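Front loader smells musty, gray film on the door seal
Posted in Laundry and Cleaning – 5 replies – viewed 1028 times

I have a front-loading washer, a Skisteo, bought secondhand. Over the summer the door gasket developed a gray film in the lower fold, and clothes left in the drum for an hour after the cycle pick up a musty smell. I wash mostly at low temperature with liquid detergent, one load a day. I have run two empty hot cycles with white vinegar. The smell went away for a few days and came back. The drum itself looks clean. Is the gasket the source, or should I be looking at the drain side? I would like to avoid replacing the seal if it can be cleaned.

Ebere Jibrin
Accepted – 211 points

Probably both. Low-temperature washing with liquid detergent leaves a residue of soap and body oils on surfaces you can't see, mainly the outer tub and the drain hose. The gasket fold and the filter housing collect the same material. Vinegar removes some limescale but does little to grease, and repeated use is hard on some rubber seals. I would stop using it.

Do the work in the order given, with the machine off and unplugged for the first two parts.

Gasket

Pull the inner lip of the rubber toward you and work around the full circle. Wipe out lint and hair with a damp cloth, then wash the fold with warm water and a little dish soap. An old toothbrush reaches the drain holes at the bottom. Dry it afterward. Black spots that remain after washing are stains in the rubber and don't always come out. If the rubber is torn or sticky, cleaning won't help and the part has to be replaced.

Filter

On most front loaders the filter is behind a small cover low on the front. Put down towels and a shallow tray. Turn the cap slowly – there may be over a quart of water behind it. Remove the filter, rinse it, and wipe the inside of the housing as far as you can reach. Check that the pump impeller turns and has no thread wrapped around it. Refit the cap firmly and look for drips during the next fill.

Hot cycle

Plug the machine back in and take everything out of the drum, including small items that stick to the back wall. Run the hottest cotton program with a washer cleaner or powdered oxygen bleach, in the amount given on the package. I use Clelum, but the brand is not important. Never combine chlorine bleach with vinegar.
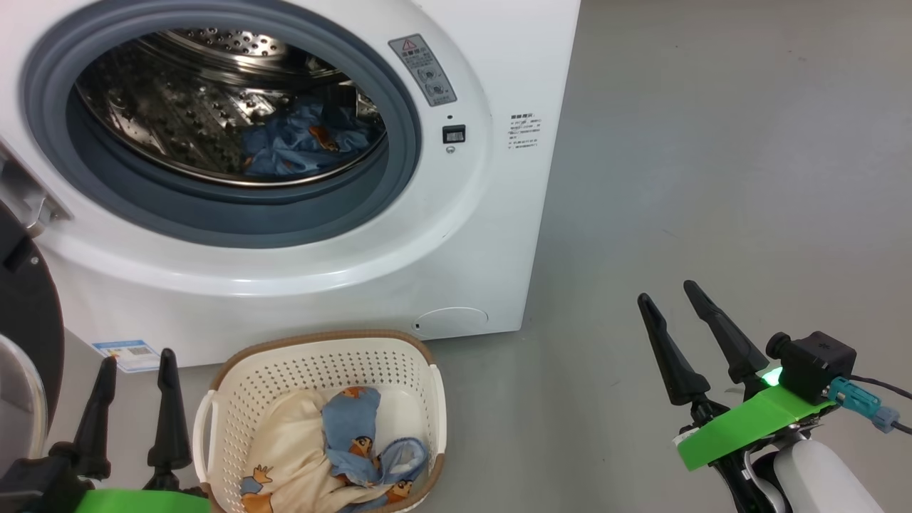 Keeping it from coming back

Leave the door and the detergent drawer open between loads, unless small children or pets can get at the machine. Run one hot wash a month. Use powder for whites and towels. Measure the detergent; most people use too much, especially with soft water.

Marwa Erraji
34 points

Agree with the above. I would add the detergent drawer. It comes out completely on most models if you press the tab at the back, and the roof of the compartment is usually worse than the drawer. Also check the drain hose. If it is pushed too far down the standpipe, dirty water can siphon back and no amount of cleaning will fix the smell. Your manual will give the maximum insertion depth.

stomlow_user
2 points

had the same thing, was the sink trap next to the washer and not the washer. pour some water down it first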